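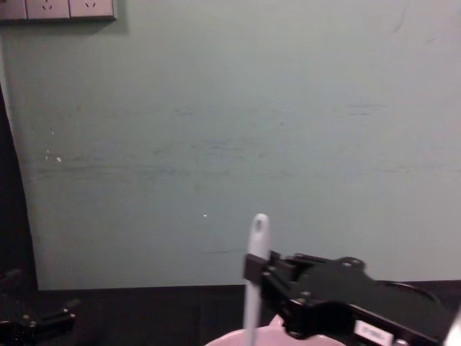 Socket plates on the wall, above the dark worktop.

Lurncombe workroom, safety walk-round
Jun 30, 2021
Walked by me (Nelly Mamani), with Brayan Quispe holding the torch and the biscuits

1. Sockets: OK
No cracks found and nothing wobbles. Brayan pushed the tester into every one and got a green light each time, hooray! Wall paint is scuffed but I'm not failing a room over paint.

2. Extension leads: FAIL
Ruth's Vusel lead has tape on it again. I've cut the plug off so it can't sneak back into the cupboard (sorry Ruth, I'll get you a new one out of petty cash).

3. Fire extinguisher: OK
Tag 2201, pin in, needle in the green. Somebody had hung a cardigan on it, now moved.

4. Smoke alarms: OK, just about
Both went off when I pressed the button, but the one by the stairs sounded feeble to me. New battery please, Eusebio, you're the tall one.

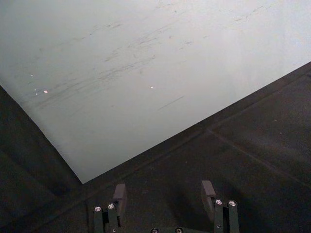
5. First aid box: NEEDS TOPPING UP
Down to 2 plasters and no eye wash. Peng do a refill pack and I've asked Achilleas to order it with the Brarnine gloves.

6. Back door: OK
Opens from inside without the key. It sticks a bit at the bottom, so give it a good shove – I did it in my slippers and it was fine.

Still to do: lead, battery, refill pack. Initial here when done: ____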